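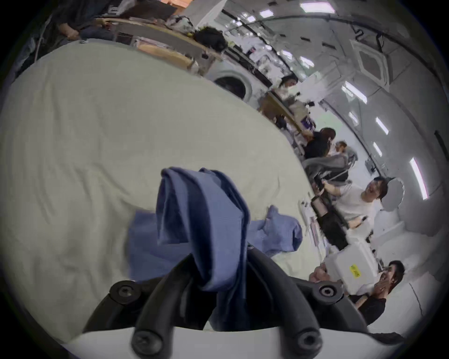

Blue cloth, cream sheet, plenty of wrinkles

Quick one because I have to be out the door by 6 and the bread isn't even out of the oven yet.

So. Moved to Sellthorpe in December, as most of you know. Hard water. Like really hard. The kettle looked like the inside of a cave after a couple weeks and my towels could stand up on their own. I had the water tested (Yvette Perron next door has a kit left over from when she kept fish) and it came back at 307 parts per million. She whistled. I didn't know if that was bad. It's bad.

First thing I did was panic and call for a quote on a softener. 900 dollars before anyone even touches a pipe. Nope. Not this year, not with the car doing what it's doing.

What I've tried so far, in no order:

White vinegar in the kettle. Works great, smells awful, do it with the windows open. Half vinegar half water, boil, leave it, rinse twice. I forgot the second rinse once and made tea for my mother. She drank it. Didn't say a word.

Shower head in a bag of vinegar overnight, rubber band round the top. Also works. Pressure came right back.

Less soap, not more?? This was Henok Alemneh's tip at work and I ignored it for ages. I kept adding detergent becuase nothing felt clean, and it was the detergent making everything stiff. Cut it way down, added washing soda, stopped with the fabric softener completely. Towels are towels again. Thank you Henok, I owe you lunch. 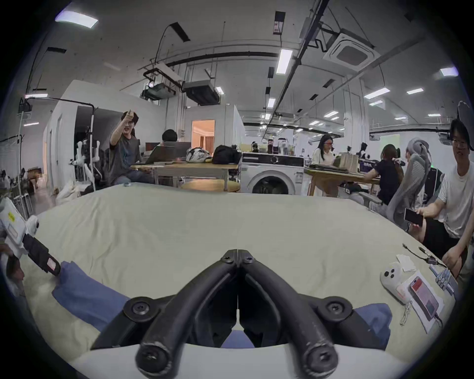 Does washing soda do the same job as baking soda for laundry?
Washing soda is a lot stronger and it's the one you want for hard water, baking soda mostly just helps with smells.

A few people asked that after the last post so there you go. Wear gloves with it, it dries your hands out somthing terrible. And keep it away from wool and silk – I lost a scarf that way.

Things that did nothing for me: the magnet that clips on the pipe. Balls in the dryer (fine, but nothing to do with the water). Running the wash hotter, which only cost me money.

Still stuck on the glasses. They come out of the dishwasher cloudy every time, rinse aid or no rinse aid. I've ordered citric acid, a 2 pound bag, and I'll report back.
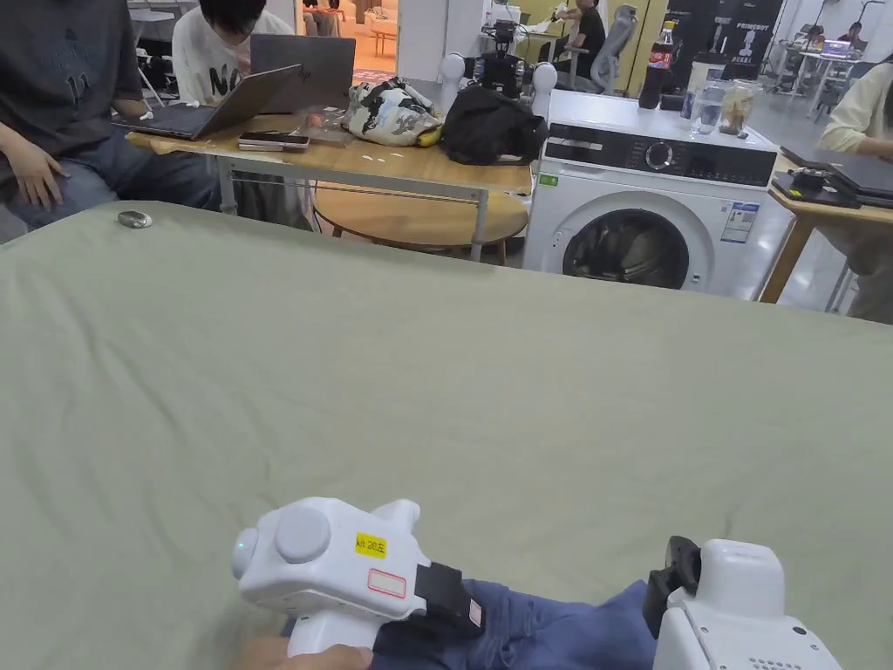

Green cloth, also wrinkled. Ironing is a subject for another day

Oh and the garden. The tomatoes don't seem to mind the water but the blueberry in the pot is going yellow, so I'm putting out a barrel to catch rain. If anyone has one that doesn't leak at the tap, tell me which. OK bread's beeping, gotta go.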